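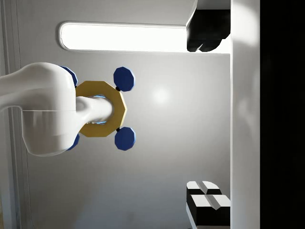
Wrist camera policy works in simulation but gets worse when I randomize the light
posted by Uzma Kiani

I am trying to repeat a result from a paper on domain randomization. My scene is a small room with gray walls and a light panel near the ceiling, and the arm is a white one with a yellow flange. I train the policy in the simulator only, then test it in a second simulated room that it has not seen.

With fixed light I get 9 failures in 12 test runs. I expected this. But when I randomize the light in every episode, as the paper says, all 12 runs fail. The training reward is also lower. I use seeds 1694 and 3413 and both give the same picture. Is the method wrong for a small room, or do I make a mistake? I use Tranlow for the rendering, if this is important.

Dudek
How long do you train? With randomization the task is harder, so the same number of steps is often not enough. In my experiments the randomized policy was behind the fixed one for a long time and passed it only near the end. Please plot the test success against the steps before you decide anything about the method.

Also 12 runs is very few. Two seeds is few too. I would not compare 9 failures with 12 failures and call it a result.

Vomex
just use real data

Ivbridge
I agree with Dudek about the steps, but I would check one more thing first. Do you change the light only at the start of the episode, or at every frame? I had this error in October. My reset function was called inside the step function, so the brightness jumped all the time and the policy could learn almost nothing from the images. Save twenty frames from one episode and look at them one after another. The light should stay the same until the next reset.

If this is correct, make the range smaller and widen it slowly during training. Keep the wall color fixed in the beginning. When you change light and color together, you cannot know which one hurts you.

Uzma Kiani
Thank you, it was at every frame. I have moved it to the reset and the training is running again, with more steps this time.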